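Subject: Re: [godedum-users] how many demos before it stops being silly?
From: Pierina Villa
To: godedum-users

Hi Kilian, hi all,

Kilian Rüegg wrote:

> We have 600 episodes of plates into a rack and the policy still does
> this thing where it hovers over the first plate and dithers. Sometimes
> for the whole rollout. Loss looks great, of course. Do you just keep
> recording until it goes away? We're using one operator and resetting
> the table to the same layout each time so the data stays clean. Would
> love to hear what others do before I burn another two weeks on this.

Oh, I know the dithering well! We had it so badly in January that people started calling it "thinking about lunch." So no, I wouldn't just keep recording, or at least not the same thing over again.

My first guess is your operator. When I went back through our own early episodes (painful, I sound very bored on the audio track) I was pausing before nearly every grasp. Lining things up, checking the wrist view, pausing again, then going in. Perfectly sensible when you're driving an arm, but the policy learns the pause along with everything else, and there's nothing in a single camera image that says when the pause is over. We trimmed the idle steps at load time, anything where the joints and the gripper command both sit still for 11 steps or more, and half of the hovering went away without a single new demo. Try that before anything else, it's an afternoon of work. Keep the untrimmed files though, I threw ours out once and regretted it.

The second thing is the reset. I get why you put everything back in the same spot, I did it too, but "clean" is hurting you here. We now drop the plates wherever they land on the table, in any order of colors, and we leave the blinds alone so the light changes through the day. Shadows are a big deal with a wrist camera. The arm throws its own shadow over whatever it's reaching for, and if every demo was recorded at ten in the morning, the poor thing has only ever met the ten o'clock version.

This is a wrist view from Nemo (our left station), from the plate set we're recording now:
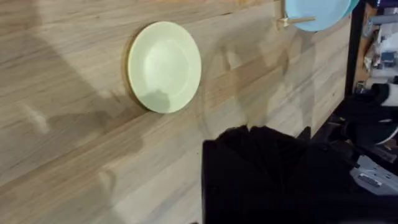 Wrist camera on Nemo: yellow-green plate on the table with shadow over its lower part, light blue plate tilted up at top right.

With the plates this pale against light wood, we got much better results once the shadows varied from one episode to the next. I'd still add a darker plate or two if you have them around.

As for numbers – after trimming and mixing up the layouts, we retrained on some 76 episodes and it was already less hesitant than the model from the big batch. It's not good yet, mind you. It still fumbles the second plate if the first one went in crooked, so I've been recording recoveries on purpose: start with a plate badly placed, fix it, carry on. They're tedious, and I'd love to know if anyone has a nicer way of collecting them.

Oh, and get a second person to drive! Gentile and I have really different habits (he comes in low from the side, I come in from above) and I worried that mixing us would make a mess. So far it hasn't, but we do tag every episode with the operator so we can split them later if it does.

Kilian, what's your recording rate, and are you storing the commanded positions or the measured ones? We had those swapped in the Bratix export for longer than I'd like to admit. If you can put a few episodes somewhere I'm happy to run our trimming script over them and send you the before and after.

Ciao,
Pierina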